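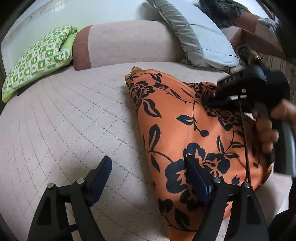 Skundwood quilted throws and seat covers are back on the shelf for the cooler end of the year, and we could not be happier about it! They come from a small workroom that has been stitching covers for sofas, daybeds and window seats for 16 years, and they are the first thing we reach for when somebody tells us their couch is sound but looks tired. The stitching is what gets people. A fine diamond grid in thin grey on light pink has a calm, old-fashioned look to it, and it will happily sit under something as loud as an orange cushion with big black flowers and curling stems. We're a bit in love with that pairing, and if you have a bold cushion in the cupboard that never found its spot, try it on a quilted seat before you give it away.

Home Covers Cushions Fabric by the Metre Care Contact

The Skundwood seat cover

The seat cover is the piece we sell most of, and it's the one we'd start with. It is a single quilted panel with a soft cotton face, a middle layer of cotton wadding and a brushed backing that grips the seat underneath. You lay it down, tuck the back edge into the gap behind the seat and smooth it forward with the flat of your hand. Two minutes, maybe, and the whole room feels different.

What we love about the quilting (and we've handled a lot of quilting) is the scale. Large squares tend to puff up and shift about once a cover has been washed a few times. A small diamond holds the wadding where it ought to be, so the cover keeps its shape even in the favourite corner where everybody sits. It also gives the fabric a bit of spring, and it's lovely on bare legs in summer.

Colours

The plain range has light pink, oatmeal, a greyish blue and a deep moss that looks nearly black at night. The grey thread runs through all of them. Corrado Piras, who does our colour matching, held out for that thread when the mill offered a matching one for each shade, and we're glad he did — it ties a mixed set together, so you can put pink on the sofa and moss on the armchair and they still look like family.

Going well with it: the Magyar cushion covers

If you like pattern, go and have a look at the Magyar covers as well. They're a heavier cotton, printed with oversized flowers and leaves, and they come in strong colours with one dark ink over the top. They close with a hidden zip along the bottom. We'd put one or two on a plain quilted seat and stop there, but we've seen customers' lounge rooms with a whole row of them and it was glorious, so please yourself.

A word on inserts. Buy one a size up from the cover if you like a plump cushion with full corners. Feather gives you that nice slump when you drop into it, and the wool-filled ones bounce back faster and suit anyone who sneezes.

Sizes

The standard panel is 62 cm deep, which suits most modern sofas with a separate seat cushion. Older couches can be shallower, so measure from the front edge of the seat to where the back cushion begins, then add a little for tucking. One-seat, two-seat and three-seat widths are all in stock. For odd shapes (chaises, corner units, that bay window bench your uncle built) we can have a panel made up, and it takes about 6 weeks from the day we get your measurements.

Washing and care

Cold wash, gentle cycle, mild detergent, and give it plenty of room in the drum. Dry it flat or over two lines so the weight is shared. A cool iron on the back is fine, but we never bother, because the creases drop out once it's been sat on for an evening. The first wash brings the quilting up beautifully and the cotton gets softer every time after that.

Spot cleaning works well on the plain colours. Dab with cool water, leave it alone to dry, then brush the nap back with your fingers. For red wine, be quick and be generous with the water.

Samples

We'll post fabric samples in any of the plain colours, and they're a decent size, big enough to leave on the arm of the couch for a few days. Have a look at them in the morning and again under your lamps. The pink in particular goes much warmer after dark.

Search the shop Enter keyword Go

Comments

Junhao Duan
Bought the moss for a very battered two-seater in November and it has had kids and a labrador on it ever since. Washed up perfectly. Do you do a matching cover for the arms?

Marnie
Oatmeal here, and I'm coming back for the pink. Following your measuring advice saved me, my couch was much shallower than I'd guessed.

Tess W
Is the wool insert okay in a front loader?

Corrado Piras
Hi Tess, hand wash only for the wool one, sorry! The cover itself can go in the machine. And Junhao, arm covers are being cut now, in every plain colour.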